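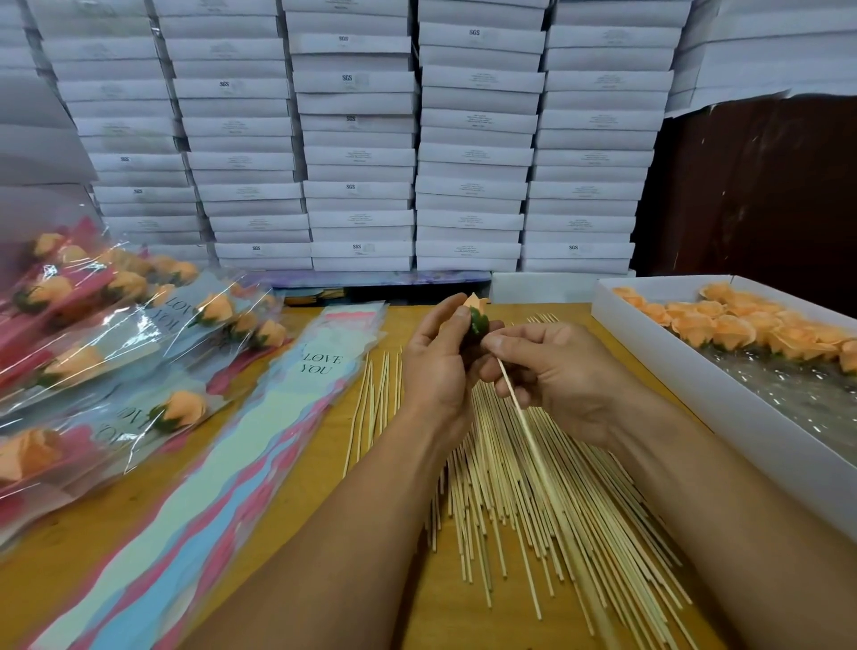
Truvov Small Trade Phrases

README for the data set, version 6

What it is

Truvov is a collection of 1207 short phrases from the daily letters of small shops and home workshops. Each phrase is given in English and in plain notes on how to use it. I made it for people who sell to customers abroad and have to write to them in English, as I had to do myself for many years.

The phrases come from my own letters and from three shops that allowed me to copy theirs. The largest part is from Diter, a gift shop. Hayes gave the letters on late deliveries and returns. Gurmont sells ribbon and paper to other shops, so its phrases are more formal and there are many on payment.

Files

phrases.csv has all the phrases, one in each line.
topics.csv has the list of topics with a short explanation.
changes.txt says what was changed in each version.

All files are in UTF-8. The separator is a semicolon, because many phrases have commas inside. If your spreadsheet program shows everything in one column, please choose the semicolon when you open the file.

Columns in phrases.csv

id: a number. It stays the same between versions. When a phrase is removed, its number is not given to another one.
text: the phrase, with capital letters and punctuation as in a real letter.
topic: one of 10 topics, for example order, price, delay, complaint, thanks.
tone: friendly, neutral or formal.
source: the letter T, D, H or G.
note: free text, can be empty.

Names of customers, addresses and order numbers were taken out by hand. In their place stands a word in square brackets, such as [name] or [number]. Prices are replaced with [amount] in all topics.

How the tone was decided

I read every phrase and chose the tone alone. For 900 of them I did it a second time in December, without looking at my first answers. Most of the differences were between neutral and formal. When I could not decide, I wrote neutral and put "unsure" in the note.

Known problems

The topic "complaint" is mostly from Hayes, so it shows the habits of one shop. They like to begin with "We are sorry to hear", and you will meet this beginning very often.

Some phrases are correct but old, for example "We beg to inform you". I kept them, with "old" in the note, as customers still write like this and it is useful to understand them. Please do not send them yourself.

Spelling is American everywhere. Letters written in British spelling were changed, and I may have missed a few words. Dates are still mixed: in the Gurmont phrases the day stands before the month.

Use

You may use and change the phrases freely, also for paid work. If you publish a changed version, please give it another name and keep the file changes.txt with it.

Corrections are welcome. Write the id, the old text and the new text, each on its own line.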